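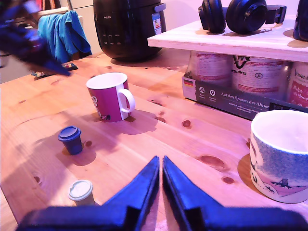 Masosstead, April

I have a position on mugs and the position is, use them. All of them. The big one with the bridge on it (or tower, we have argued) and the pink one, out on the table, at seven in the morning, with coffee in.

My sister-in-law disagrees. Her mugs live behind glass. She has a cabinet for it, lit from inside, and when you visit you get a plain gray cup from a set of 12 that she bought so the other ones could stay put. I have drunk out of those gray cups for years. They're fine. They hold liquid. But I sit there looking past her shoulder at a mug from a lake we all went to together and I think, that one, give me that one, I was there when you bought it!

So this is an essay against the cabinet.

Start with what a souvenir mug is. It's a mug. Somebody put a picture on it and moved it closer to a train station, and the price went up. I paid too much for one in Gromau, at a counter between the umbrellas and the postcards, and I knew it at the time. Whatever I got for the extra money, I don't get it by storing the thing. I get it at the sink, half awake, when I turn it around to rinse the handle side and there's the drawing, and for a second I'm back on that wet platform eating a roll out of a paper bag. Three seconds of that a day, most days. A cabinet gives you none, you stop seeing a cabinet after a month.

Yes, they chip. I know. We've lost some. The one from Muriithi went in the sink against a skillet, clean through, and I was sorry for a whole evening. Then I wasn't. It had been in use for 7 years and had earned a crack if anything ever did. I'd feel much worse about a mug that got through my entire life without one coffee in it. Who would that be for? My kids? They don't want my mugs. Ask them. I did.

Second part of the position, and I get more push back on this one — the gift jars. Everybody has them. The cardboard carrier with three glass jars standing in it, nice labels, a lot of thought gone into the lettering. Ours says "Auf den Spuren der Ahnen" across the front, in the footsteps of the ancestors, with a little German flag. It's a good looking box. It has been living under the white shelf board at the back of the table, which in our house is where things go to be respected.

I say open them. All three if you have to, though one at a time is more sensible. The trouble with a handsome box is that it's complete. Take one jar out and now you've got a gap and a box that looks like a kid with a tooth missing, so the whole set sits there waiting for an ocassion. What occasion? Somebody important enough for the jars but relaxed enough to be fed out of them. I've never met this person. Meanwhile there's a date on the lid or the bottom or somewhere, and dates on lids don't care how nice your lettering is.

My mother had a pantry shelf of this. When we emptied it there were 134 jars and tins, I know the number because my brother wrote it on the wall in pencil, and more than half were presents. Peaches in brandy. Four kinds of chutney with ribbon on. She ate store brand jam every day of her life and kept the good stuff for company and company got cake. We threw out nearly all of it. That's where this essay comes from, if you want to know. It isn't really about mugs.

Third, the miniatures. People expect me to be tough on these and I'm not. There are two tiny cups on our table, shaped like the takeaway kind but for someone the size of a thumb, lids and all, one blue and one a sort of pale gray. They do nothing. Can't drink from them, wouldn't try. But they're out among the real cups, in reach, and people pick them up. Every single visitor. They pick one up and turn it over while they talk and set it down somewhere else. That's use. I count that as use. The same two behind glass would just be small.

So the rule, such as it is, isn't about usefulness. It's about reach. Is it where a hand can get at it, yes or no. The headphones up on the shelf, fine, they come down. A plate on the table, fine.

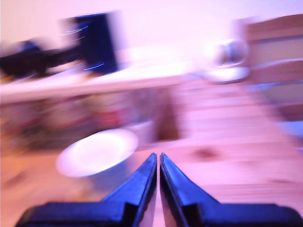 The everyday plate. White, round, no story to it.

And I'll defend that plate too. Someone will write in and say if you love your good things so much why is there a plain white plate out. Because it's a plate and it's good at it. I bought mine at Skakisus, the kitchen place off the ring road, from a bin. I'm not asking for every object in the house to have a biography. Plain is restful. What I object to is plain as a guard dog, the dull set purchased to stand in front of the nice set and take the knocks. If you like the gray cups, use the gray cups. If you only have them to protect the others, you've bought yourself a worse breakfast.

Objections I have heard. The dishwasher fades the print. It does, so wash it by hand, it's a mug, takes ten seconds. Then: you'll run out of nice ones. Possibly. I haven't in all this time, they keep arriving, people cannot stop giving other people mugs. Then: it looks messy. Well it looks like a table. Mugs, a box, bits. I've seen the other kind of table, with a bowl of lemons on it, and I never know where to put my elbows.

The one objection I do take seriously is grief. If the mug belonged to someone, and it's the last thing you have with their lip print practically on it, put it wherever you want. Lock it in a safe. I have my father's and I don't drink from it either — so there's my exception, and I'm aware it has a hole in it big enough for my sister-in-law to drive her whole cabinet through. She has pointed this out.

One thing though. His sits on the windowsill by the kettle with pencils in it.

Go look in your own cupboard, top shelf, at the back. Get the thing down. Rinse the dust out first, there'll be dust.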